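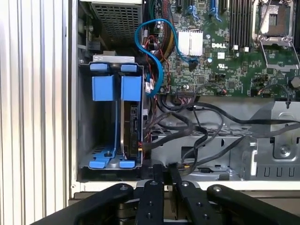 Disassembly cell, June, started 8:40 am

Carrier detector is back on the wrist camera after two days of me arguing for the fixed one. Rhiannon Beddoe merged her branch last night, and the commit message says "robust to cable clutter". We'll see. I've read that message before, in my own handwriting.

What changed: the old detector looked for blue. Anything blue enough and big enough got a box, and the planner went for the biggest box. Dell makes the drive carriers blue. The SATA cable is also blue, and so are several latches. You can guess how that went. The new one fits a template to the pair of tabs at the top of the carrier and wants an edge on the drive underneath before it will say yes.

Ran it on the 119 saved wrist views from the Yokoyama batch before letting it near the arm. It found a carrier in all of them, and I don't like that. Three of those views have no carrier in the bay, I labelled them myself. So it's keen. Confidence on the three was no lower than on the rest, meaning the score is decoration and we can't threshold on it. Filed against Rhiannon's branch. She says the template was tuned on the Sisby cases and the bay floor is different there. Fine, but the planner doesn't know which case it's looking at either.

10:15. On to motion. Extraction runs as a straight-line move along the bay axis, then a lift, then a tilt so the carrier clears the sheet metal. The tilt is hard-coded. There's a comment beside it saying "tuned, do not touch" with no name on it. 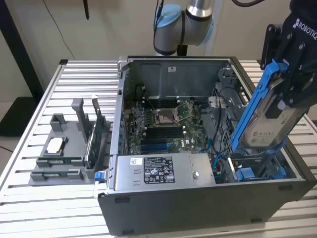
Carrier in the gripper over the drive end of the case, fixed camera view.

The planner's collision model has the case as five boxes: four walls and a floor. No cage, no power supply, no cables. When it reports "collision-free path" it means free of those boxes, and I'd like the log line to say so. I added the cage as a sixth solid by hand and the planner refused every extraction path, because a solid cage has no bay in it. Took it out again. Needs to be a proper mesh or at least separate plates.

Cables are a bigger worry. Dadmont's planning library has a "soft obstacle" type which sounds like the answer. Reading the source, it's an ordinary obstacle with a smaller penalty. Nothing moves, nothing drags. I'd sooner watch wrist force along the pull and stop on a slope than pretend we're modelling wire.

Tool offset checked against the calibration target, good. Camera-to-tool transform is the June one. The file has been copied between machines at least once, so I compared checksums. Same file. 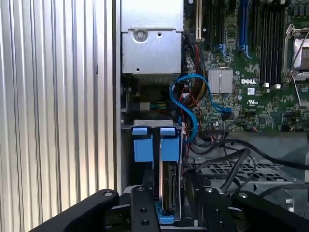
2 min read

1:30 pm. Looked at how the detector picks its grasp point. It takes the midpoint between the two tabs and steps along the camera's optical axis using a fixed depth. Fixed! There's a depth estimate sitting right there in the message and it's ignored. At the default approach pose the two numbers agree closely enough that you'd never notice. Move the approach pose and the grasp point slides off along the tabs.

Also, the fingers show up in the wrist view and the edge step doesn't mask them. A black finger next to a black drive is a lovely strong edge for the wrong reason. I suspect this is where some of the eager detections come from. Masking is easy, the finger outline only depends on the opening width. Rhiannon wants to learn the mask. I want to draw it.

Trurkis asked whether they can have a success rate for their slides. Told them no. I'd have to define success first, and the current code calls it success when the gripper reports an object. It would report an object if it had hold of the cage.

To do:
- use the depth from the message, delete the constant
- draw the finger mask, rerun the saved views, empties first
- cage as plates in the collision model
- force slope stop, log the whole trace even when it doesn't trigger
- find out who wrote "tuned, do not touch"

Branch stays unmerged on the cell machine until the empties come back empty.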